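**Wotow Purple Cloth for Screens and Glass**
Item 1561 · sold singly or as a bundle of three · made for us by Prosser

We have been selling cleaning cloths in one form or another since 1903, when the shop mostly dealt in lamp chimneys and shaving mirrors, and I think it's fair to say we've grown a little fussy about them over the years. The purple cloth is the one we reach for ourselves. It lives in the drawer under the register, there's another by the office computers, and Carys Meredith, who orders our stock, keeps one in her glove compartment for the dashboard display in her car (which collects dust like you wouldn't believe).

It's a microfiber cloth, soft and fairly thin, with enough give that you can scrunch it into your palm and still feel what you're doing through it. We've tried thicker ones. They're lovely for a car hood, but on a monitor they tend to push the dust along, and you can't feel the sticky spots, so you end up pressing harder than you meant to. The thin one lets you go gently.

## The particulars

- **Item number:** 1561 (single), 976 (bundle of three)
- **Color:** purple
- **Material:** microfiber, polyester and polyamide blend
- **Edges:** stitched all the way around in matching thread
- **Good for:** monitors, laptops, tablets, televisions, eyeglasses, picture glass, mirrors
- **Not for:** stovetops, greasy range hoods, anything gritty
- **Care:** machine wash warm, no fabric softener, air dry

The bundle is the same cloth three times over, tied with a paper band. Most people who come back for a second order come back for the bundle, and I'd say go straight to it if you have more than one screen in the house. It's nice to have one for dusting and one for the damp work – and then there's always one in the wash.

## Why purple?

We get asked this a lot! The very first batch we ordered was gray, and within a month every single one in the building had wandered off into the kitchen and been used on the counters. Once a cloth has been through cooking oil it's no good for a screen, no matter how many times you wash it. Heledd Rosser in our packing room suggested a color that didn't match anything else we owned, and so purple it was. We haven't had one turn up beside the stove since May.

## Using it on a monitor

Switch the monitor off first and give it a few minutes to cool. Dust and fingerprints are so much easier to see on a dark screen, and you'll catch the smears around the corners that you'd otherwise only notice at four in the afternoon with the sun coming in.

Start with the cloth dry. Fold it or bunch it, whichever feels better in your hand, and begin at the top so that whatever comes loose falls onto the part you haven't done yet. Light strokes, please. If the monitor wobbles on its stand, put your free hand on the outer edge to steady it and let the cloth hand do the moving. A good many stands tilt more easily than you expect, and it's no fun chasing a screen backward across a desk.

For marks that won't shift dry, dampen one corner of the cloth with plain water and wring it until it feels barely cool. Dab, wait a moment, wipe, and then go over the spot again with a dry part. We don't recommend spraying anything straight onto the screen, as the liquid runs down and collects behind the lower bezel, where it can get into the works.

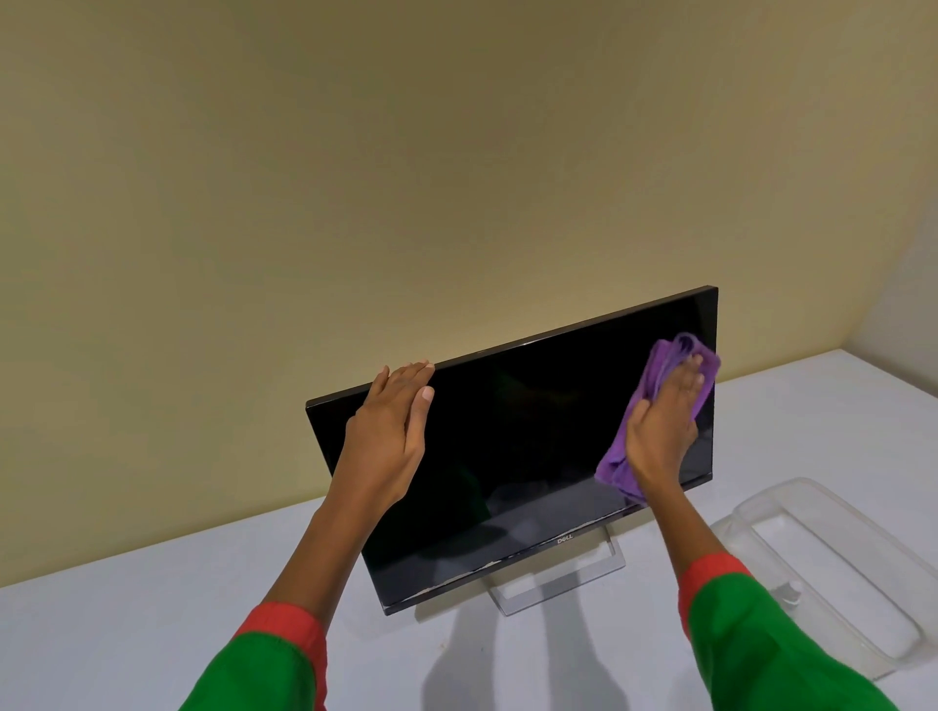 Bits of old protective film deserve a word of their own, as we hear about them almost every week from people who've bought a secondhand monitor. The film gets left on along the bottom, it dries out, and when it finally tears it leaves a ragged white line that looks for all the world like damage. A cloth alone may not take it off. Lift what you can with a fingertip (never a blade), lay the damp corner of the cloth over the rest for a minute or so, and then rub along the line in short strokes. Some of it will come away and some may need another go tomorrow. If the maker of your monitor has its own cleaning advice, do follow that ahead of ours.

Glossy screens and matte screens both do well with this cloth, though glossy ones show every last streak, and you may want to finish with a second, completely dry cloth if you're particular about it.

## Washing

Shake it out of doors first. Wash with other microfiber or on its own – cotton towels shed lint and the cloth will hang on to every bit of it. Leave out the softener, which coats the fibers and makes the cloth smear. Hang it over a rail or the back of a chair and it'll be dry before supper.

## From people who use it

> I bought the bundle for our front office and have already had to hide one. Does a beautiful job on the big screens, and it hasn't left fluff behind, which my last ones always did. I wish it came a touch larger.
> – Callum Bramwell

> Took two washes before mine stopped feeling a bit grabby, but since then I've been very happy with it. I use it on my reading glasses as much as anything.
> – Eirlys Lougher

We do suggest that first wash before you start, by the way. New microfiber can drag slightly.

## Goes well with

- **Dollberg soft dusting brush, item 491**, for keyboards and the vents at the back of a monitor
- **Zolum pump bottle**, empty, for keeping a little distilled water at the desk

Orders placed before noon leave us the same day. If you have a question about a particular screen, write to Helmi Valtonen at the shop counter and she'll try to help, or at least tell you frankly if she doesn't know.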